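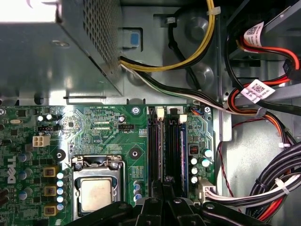

Where can people in Prevham bring an old computer now that the shop in the station street has closed? To the side room of the public library, every Friday afternoon until the end of August.

The repair afternoons started quietly in spring and they have become busier than the library expected. According to Raghda Khalaf, who is responsible for the opening hours and the rooms, nearly 67 machines were brought in before the summer holidays began. Most of them were desktop computers of the older kind, which many households still keep under a table for letters, tax forms and family photographs.

"We thought that people would come with telephones," Khalaf said. "But they came with big grey boxes, some of them in a shopping trolley. One lady brought hers on the bus from Jarnerport."

The usual complaints are simple ones. A fan makes noise, the clock forgets the date, or the machine switches itself off after a short time. Darmawan Sumampouw repaired office equipment for many years and now leads the afternoons. He says that dust is the most common cause, and after it a tired battery on the main board. Such a battery costs little and can be changed in a few minutes. When a power supply is broken, he does not open it. He replaces the whole unit with a used one that was tested before, and the owner pays only for the part.

Not everything can be saved. Of the computers that came in during the spring, 25 were too old or too damaged to be worth the work. In these cases the owner can take the hard disk home, or ask to have it wiped while he or she waits. What is left goes to the collection point of Stergiou, the scrap firm on the road to Jarnerport, where good parts are put on one side for later repairs.

The future of the afternoons after the summer is not yet clear. The side room is promised to the evening school from September, and the cellar has too few sockets. Kosmas Balaskas, who sits on the town council, has proposed the former ticket office at the harbour. It has heating and a wide door, but the floor must be repaired first and the town has not said who would pay for it. A decision is expected at the next council meeting.

Mahtab Rahimi, a retired teacher, has visited three times. Her own computer was finished on the first visit – it needed a new cable and a good cleaning – and since then she has brought the ones of her neighbours. She would be sorry if the afternoons moved to the harbour, as the last bus back leaves early in winter.

The library asks visitors to note the following:

- Doors open at 3 and the last machine is accepted one hour later, at 4.
- Please bring the power cable. A screen and a keyboard are not necessary.
- Make a copy of important files at home, if the computer still starts.
- Printers, televisions and microwave ovens cannot be accepted.

It is not possible to reserve a place by telephone. People who cannot carry their computer may leave their name at the front desk, and Yasir Farooqui will arrange a lift for them when his van is free.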